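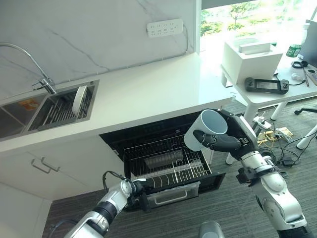 Penik kitchen package - anyone renewing?

kerbridge_lab
Our Dulent trial runs out in October, need to decide. 234 a month for the support plan plus hand servicing. Cups fine. Plates meh. Anyone paying for it long term?

sinkside
Yes, 11 months in. Worth it for the hand servicing alone. Finger tendons go slack and they swap the whole hand, no quibbling. Wouldn't touch the "dish skills" add-on though, same grasps you get in the base kit.

Griet Kuipers
Disagree on the add-on. We ran 39 mugs with it and 39 without, handle grasps much better with. Handover from left to right hand is teh bit that improved most.

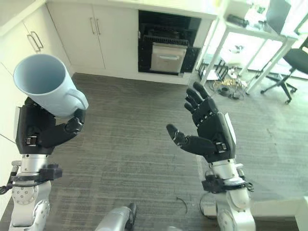 Slow mind you. And you must redo the wrist calibration after every hand swap, manual skips that.

sinkside
Better with a handle, sure. Try bowls. Shallow ones, no handle, thumb never gets under the rim for us. What's your drop rate?

Griet Kuipers
Bowls poor, agreed. Didn't log drops properly, sorry. Use plastic ones to start.

org_tim
296 here incl. VAT, so somebody's getting a discount?? Bowls okay for us once we slowed the right arm down and had the fingers point up. 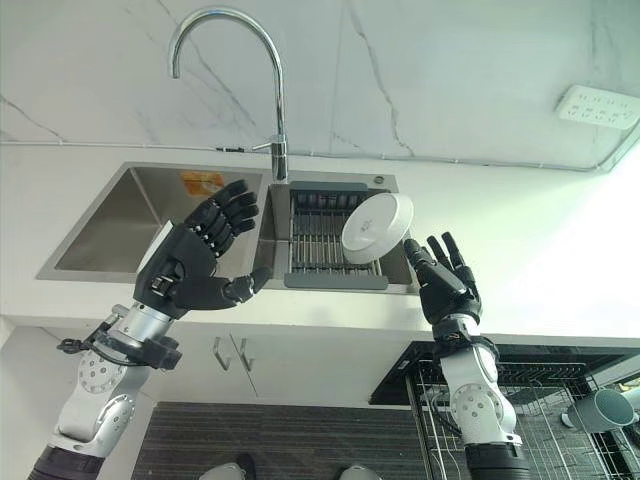

Speed setting is under Motion, not Hands. Took me ages to find.

kerbridge_lab
Thanks all. 234 was ex VAT btw, shoud have said. Will ask for another month on trial and skip the add-on unless they throw it in.

Griet Kuipers
Ask for the spare hand too.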